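Lultance 桌面收纳篮（橄榄绿）使用评测

作者：Amancay Painemal
发布：12/23/20
分类：收纳用品 / 桌面

评测范围

本文评测的是 Lultance 桌面收纳篮，橄榄绿色，无盖。购买渠道为 Brirnmont 的网店，自费。对比对象是同样用途的 Lison 收纳篮，后者已经在家里用了一个冬天，磨损情况可以作参考，但新旧程度不同，所以凡是涉及外观的项目不作横向比较。

使用时间近三周。前一段放在工作台上，装零散的袋装物品；后一段移到 Costache 的开放式层架上，装清洁用品和备用的袋子。两个位置对篮子的要求差别较大：台面上主要看取放是否顺手、底部是否打滑；层架上主要看抽拉时是否卡住、边沿能不能受力。

本文不涉及食品接触、户外日晒和长期承重。这几项在现有时间内测不出有意义的结果。

开箱

外包装为单层纸箱，篮子直接放在箱内，另有一张折页。折页正面是尺码对照，背面是清洁说明。同一系列有两个尺码，本文用的是较小的那个。折页上的尺码图标注的是外沿尺寸，内部可用尺寸没有给出，需要自己量。对收纳用品来说这是个明显的疏漏：用户关心的是装得下什么，外沿尺寸只能回答放得进哪里。

到手时边沿一侧贴有条码标签，背胶偏强，撕下后有残留。用温水加中性洗涤剂浸泡后擦拭，残留能去掉，表面没有变色。建议厂家把标签移到底部，或改用可移胶。

气味方面，开箱当天靠近能闻到，敞开放置一晚后基本消失。对比用的 Lison 当初气味更重，散了三天。

颜色

官网的商品图偏黄，实物偏灰，饱和度比预期低。在暖光灯下更接近卡其，在日光下才看得出绿色成分。如果打算与同系列其他颜色搭配，最好以实物为准。橄榄绿的优点是浅色灰尘不太显眼，缺点是水渍干了以后留下的白印比较清楚，需要用干布再擦一遍。

放在深色台面上时，篮子的轮廓仍然容易辨认。台面花纹复杂的情况下，这一点有实际作用：浅色小袋子放在有白色纹路的台面上很容易看漏，放进单一颜色的篮子里就好找得多。

台面使用

工作台的桌面是黑底，带白色和淡紫色的曲线状大理石纹，三面有灰色围板。篮子放在右侧，待收的物品放在中间和左侧。这样布置以后，收东西的动作基本是从左往右，篮口上方需要留出空间，因此围板附近不宜再叠放别的东西。

测试时用到的物品以两类为主。一类是透明塑料袋，形状不固定，容易挂在边沿上；另一类是筒形容器，形状固定，可以横放。两类物品对篮子的要求相反：软袋要求边沿顺滑，硬质容器要求开口够大、内部没有凸起。
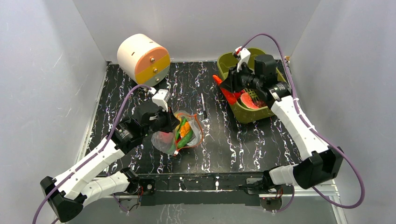

图：工作台上的橄榄绿色收纳篮与透明塑料袋，左后方为横放的筒形容器。

软袋测试

空的塑料袋直接从上方放入，大多数情况下能落到底，少数情况会搭在边沿上。搭住的原因主要是袋口摊得太开，与边沿本身的关系不大。把袋口先捏拢再放，问题就很少出现。边沿内侧用手指沿一圈摸过，没有摸到毛刺。用一只很薄的保鲜袋沿边沿拖了一圈，没有勾破。同样的测试在 Lison 上做，袋子在一个转角处被勾出小口，不过那个篮子用得久，转角早先磕过，这个结果只能供参考。

装了东西的软袋放进去以后会塌向一侧。篮子本身没有分隔，塌下去的袋子会把后放的压住。如果里面的袋子需要分先后取用，建议竖着排，或者另配隔板。Lultance 目前没有出售配套隔板，这一点在商品页的问答里有人提过，店家的回复是暂无计划。

静电的情况也留意了一下。天气干燥时，空袋会贴在手上，放进篮里松手后又跟着手出来。这是袋子的问题，换哪个篮子都差不多，在此说明是为了避免误会。

硬质物品测试

筒形容器竖放、横放都试过。较粗的一种横放时会架在两侧，底下空出一块，浪费空间；竖放则会高出边沿，篮子整体重心上移，推动时容易晃。选择较小尺码的用户应当先量一下自己最粗的那个容器，再对照内部尺寸。前面说过折页没有给内部尺寸，所以实际操作上只能先买回来再试，或者选大一号。

硬质物品放入时，与底部接触的声音较大。在安静的房间里连续放几件，会觉得吵。垫一层薄毡或旧布可以缓解，但毡垫会吸灰，需要定期取出来抖。本人后来垫的是一块剪下来的防滑垫，效果可以接受。

承重

承重测试用厨房秤称量，装载物为瓶装水和成袋的大米，逐件加入。装载两次，第一次合计 3,894 克，第二次合计 3,938 克。每次装好后静置一晚，第二天早上检查边沿和底部，再单手抓住边沿提起。

静置后没有看到边沿外张，底部放在平板上检查，没有翘角。提起时的表现要差一些：单手抓一侧，边沿在受力处有可以感觉到的变形，放下以后恢复。双手托底没有这个问题。两次结果一致。两次装载的重量相差很小，本意是验证重复性，不能据此推断更大重量下的情况。

商品页上写有“可轻松提放”，没有写明重量条件。按上述结果，装满袋装干货一类较重的物品时，应当双手托底；装塑料袋、抹布一类轻的物品，单手提边沿没有问题。

稳定性

底部在光滑台面上的摩擦力偏小。空篮时，衣袖带一下就会移位。装入物品后情况好转，但从一侧取东西时，篮子仍可能跟着转一个角度。如果放在固定工位上，并且希望每次都在同一位置，建议在底下贴防滑垫。贴之前先把底部擦干净，否则粘不牢。本人贴了一次没有擦，第二天就脱了。

贴上防滑垫之后，放到层架上又会带来另一个问题：抽拉变费力。所以防滑垫只适合位置固定的用法。两种用法都需要的话，可以把防滑垫铺在台面上，不要贴在篮子上。

层架使用

Costache 层架的层板前沿有一道浅浅的挡边。篮子向外抽时需要略微抬起，否则会顶住。抬起的动作要求手能抓到边沿，而层与层之间的高度调得太小时，手伸不进去。本人把上面一层调高一格后解决。购买前应当把手的空间算进去，单看篮子高度会算少。

两个同尺码的篮子并排放在一层里，中间会留出一道缝，小件容易掉进去。可以让两个篮子紧靠一侧，把缝留到另一侧，用来插砧板或者折好的纸袋。

叠放测试只做了空篮。两个空篮套叠后能省不少地方，分开时会有一点吸住的感觉，左右扭一下就松了。装了物品的篮子不建议往上叠，说明书上也没有给出叠放的承重。

清洁

折页上的清洁说明只有一句，用湿布擦拭，避免使用溶剂。实际使用中，灰尘用湿布就能擦掉，油污要加洗涤剂。内侧底部与侧面相接的位置容易积碎屑，抹布擦不到，需要用旧牙刷。整篮冲洗也试过，冲完倒扣在沥水架上，边沿处会积水，要翻过来再擦一次。

马克笔划痕用酒精棉能擦掉，但折页要求避免溶剂，所以这一项只在底部不显眼的位置试了一小块，擦完没有看到表面变化。不推荐照做。

标签贴附

收纳用途少不了贴标签。用普通纸质标签贴在侧面，两天后边角翘起；用标签机打印的覆膜标签，到写稿时仍然平整。标签应当贴在靠上的位置，方便在层架上辨认，同时要避开抓握的地方，否则很快就磨花了。

与 Lison 的对比

开口：Lultance 较大，放软袋更方便。
占用：Lison 较窄，同一层可以多排一个。
底部防滑：Lison 稍好，Lultance 空篮时容易移位。
提放：Lison 单手提起时边沿变形较小。
气味：Lultance 散得快。
清洁：两者相近，转角积屑的问题都有。
尺寸标注：Lison 同时给出内外尺寸，Lultance 只给外沿尺寸。

综合来看，放在台面上收软袋和零碎物品，Lultance 更合适；放在层架上装重物，Lison 更合适。如果两种用途都有，优先考虑层架的净宽，因为台面上多占一点地方通常可以接受，层架上放不进去就没有办法。

选购与摆放建议

按最常放的物品选尺码，不要按摆放位置的上限选。篮子选得过大，软袋会全部塌在底部，取用时要翻。

工作台有围板的，篮子与围板之间留出一只手的宽度，便于抓握边沿。

塑料袋建议折成小块后竖放，或者卷起来放。散着放虽然快，容量会少很多。

透明袋子数量多时，在袋口系一条有颜色的扎带，便于在篮内区分。

收到货后先检查边沿内侧和四周转角，有毛刺的及时换货。Brirnmont 的退换页面要求保留外箱，拆箱时不要把箱子划得太碎。

未测项目

低温环境下的表现没有测。阳台和车库在冬季温度较低，受力后的情况可能与室内不同，计划到二月天气最冷的时候补做一次提放测试，方法与承重一节相同。

长期褪色没有测。工作台不在窗边，即便再用几个月也得不出结论，准备另找一个窗台位置放。

较大尺码没有测。折页上两个尺码的边沿看起来是同一种做法，尺寸变大以后单手提起时的变形很可能更明显，但没有实物，不作判断。

评分（满分五分）

取放：四分
稳定性：三分，加防滑垫后四分
承重：四分，单手提放扣一分
清洁：三分
说明资料：二分

补充：有读者在上一篇 Lison 的评测下面问，装过清洁剂的篮子能不能再用来装厨房用品。两个品牌的资料里都没有写。本人的做法是分开使用，在底部用标签注明用途，换用途时不混用。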